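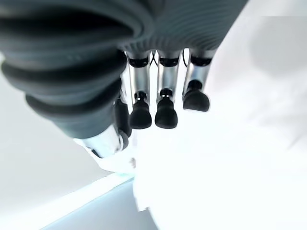
Should a guest have to strip the bed before checking out of a short-term rental? I think the answer depends on what the guest was charged, and most of the time it should be left to the owner.

I stayed in 7 rentals last year, in Rernia, Jernon and the towns between. All but two had a checkout list taped up near the door. The one in Jernon ran to a full page. Strip the beds, start the washer, run the dishwasher, take the trash to the end of the lane, sweep the porch. The cleaning fee on that booking was $73, for one night.

A fee that size buys cleaning. If the owner wants me to do half of it, the fee should drop by half, or the list should be on the listing page where I can read it before I pay. In Jernon I saw it after my bags were inside.

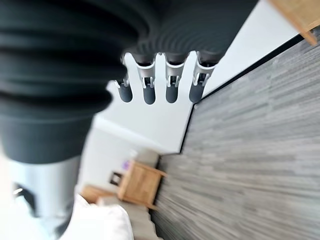 What a fair list looks like

Some of it I have no quarrel with. Lock up, turn down the heat, put the dirty dishes in the sink, don't leave food out. I would do that at a relative's house and it takes ten minutes.

Beds are different. Getting a fitted sheet off a mattress pushed against a wall is a job, and with four beds and a ten o'clock checkout it eats the morning. It doesn't even help much. The cleaner still has to check the mattress pad, and a pile of sheets on the floor hides a stain until it is in the wash. 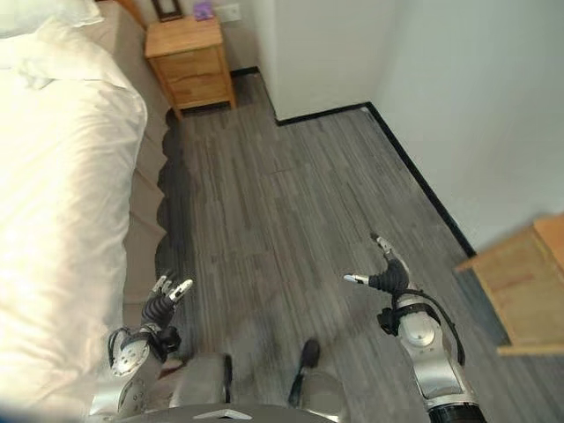
White bedding shows everything, and plenty of rentals use it anyway.

Hotels settled this long ago. You leave the bed as it is, and the price covers the work. Rentals took the hotel price and the hotel checkout time and kept the houseguest manners – from the guest's side only.

I put most of this in a shorter post last May and got a fair amount of mail from owners. 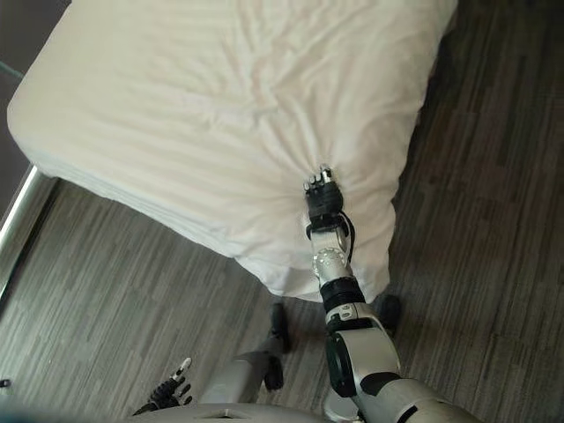 Ellis wrote from Dristudcombe that the fee there goes straight to the cleaner, that turnover is four hours on a Saturday-style schedule in high season, and that a stripped bed is what lets the washer start on time. Take the chore away, Ellis said, and the fee goes up.

Then let it go up. I would pay a bit more to see one number and leave with the bed unmade.

Posted Feb 3, 2024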